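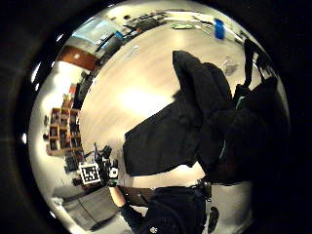

Schwarzer Stoff, schwarzer Handschuh: Beispiele aussortieren oder behalten?

Gefragt von Flynn Trevaskis
Kategorie: Datenerfassung / Greifen und Handhaben
Schlagwörter: Handgreifer, Fischauge, Marker, Textilien

Wir sammeln Beispiele für ein Modell, das weiche Gegenstände vom Boden aufnehmen und falten soll. Erfasst wird mit dem Handgreifer und der Weitwinkelkamera, dazu trägt die Person an der linken Hand einen Handschuh mit quadratischem Schwarz-Weiß-Marker auf dem Handrücken. Bisher haben wir 376 Durchgänge, geplant sind 600.

Mein Problem sind die schwarzen Teile. Das Bild oben ist typisch: schwarzer Stoff, schwarzer Handschuh, dunkle Kleidung, und nach rechts unten versinkt alles im Schatten. Auf dem Boden gibt es gleichzeitig einen hellen Lichtfleck. Der schmale türkisgrüne Streifen an der Naht ist fast das Einzige, woran man auf dem Stoff eine Richtung ablesen kann.

Zwei Fragen:
Soll ich solche Durchgänge löschen, oder lernt das Modell daraus trotzdem etwas?
Und sollte die Person helle Kleidung tragen, oder verfälscht das die Daten?

Die Segmentierung läuft über Veslow, falls das eine Rolle spielt.

3 Antworten

Antwort von Darcy Nepia (vom Fragesteller akzeptiert)

Nicht löschen. Wenn im späteren Einsatz schwarze Jacken oder Taschen vorkommen, brauchst du sie auch im Training. Wir haben bei Nesham am Anfang alles Dunkle aussortiert und hatten danach ein Modell, das bei hellen Handtüchern gut war und bei schwarzen Pullovern daneben griff.

Trennen würde ich nach der Ursache. Dunkler Stoff auf hellem Boden ist brauchbar, solange die Außenkante erkennbar bleibt. Bei dir hebt sich die obere Falte gut vom Boden ab. Unbrauchbar sind Durchgänge, bei denen der Greifpunkt selbst im Schatten liegt und man beim Nachsehen nur raten kann. Die bekommen bei uns ein eigenes Etikett und bleiben beim Training erst einmal draußen.

Zur Belichtung: fest einstellen, und zwar auf den Stoff. Der Lichtfleck auf dem Boden darf ausbrennen, dort wird nichts gegriffen. Mit Automatik springt die Helligkeit, sobald der Greifer näher kommt. Vor jeder Sitzung 5 Probedurchgänge mit dem dunkelsten Teil machen und gleich ansehen.

Kleidung: Ein graues Oberteil reicht. Ich würde aber nicht alle Sitzungen damit machen, sonst hängt sich das Modell am Grau auf.

Kommentar von Flynn Trevaskis: Danke, feste Belichtung probiere ich am Mittwoch. Bleibt der Marker dabei lesbar?

Kommentar von Darcy Nepia: Musst du testen. Das weiße Feld überstrahlt als Erstes. Mattes Papier hilft, glänzende Folie nicht.

Antwort von Ruddock

Einfach mehr Licht. Wir haben zwei Lampen aufgestellt und seitdem Ruhe.

Antwort von Plillano

Zum Löschen hat Darcy alles gesagt. Achte noch auf den Rand: Beim Entzerren wird der äußere Bereich stark gezogen und das Rauschen im Schatten gleich mit. Wir schneiden den schwarzen Rand weg und trainieren auf dem runden Bild ohne Entzerrung. Ob das mit Veslow geht, weiß ich nicht.

Die Stückzahl würde ich erhöhen. Bei uns wurde es mit dunklen Textilien erst ab mehr als 800 Durchgängen stabil, allerdings mit einem anderen Greifer. Wechselt auch den Untergrund. Wenn alles auf demselben hellen Boden liegt, habt ihr auf dunklem Teppich das nächste Problem.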